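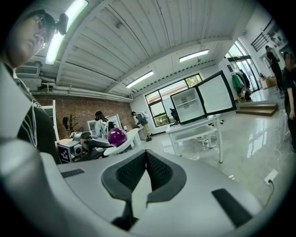
About Weltora

Small pharmacology teaching and medicines information outfit, based in Follville. Started by Martti Väisänen, hospital pharmacist for most of his working life, and Vojtěch Urban, who taught drug metabolism to second years and got tired of the same textbook every April.

What we do — short courses, mostly. Drug interactions, dosing in kidney and liver trouble, reading a trial paper without falling asleep. Also plain language leaflets for clinics and community pharmacies. No sales reps. We don't take money from manufacturers, never have.

Courses run over 8 weeks, evenings, groups of up to 5. Small on purpose. You'll get asked questions. Bring your own cases if your allowed to (names off, please).
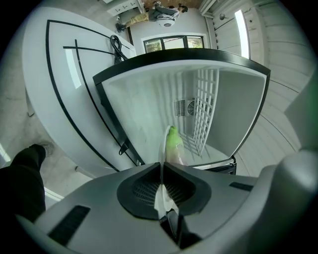

Mini fridge, door open.

The Solanki notes

Our interaction notes, 457 entries at last update, heading for 500. Anticonvulsants and blood thinners are the fullest sections. Antifungals are getting there. Each entry gets read by both of us before it goes up, so new ones can be slow — sorry. Spot a mistake, write in and we'll fix it and put your name on the changes page if you want it there.

Buvoma

Our newer program, for rural and remote pharmacists working on their own. Phone-in case talks, recorded for anyone on shift. Free for students, low fee for everybody else. Enrolment form is on the courses page, scroll right down.

We can't give advice on your own medecines. Talk to your pharmacist or doctor for that.

Page last updated Thursday, March 10, 2022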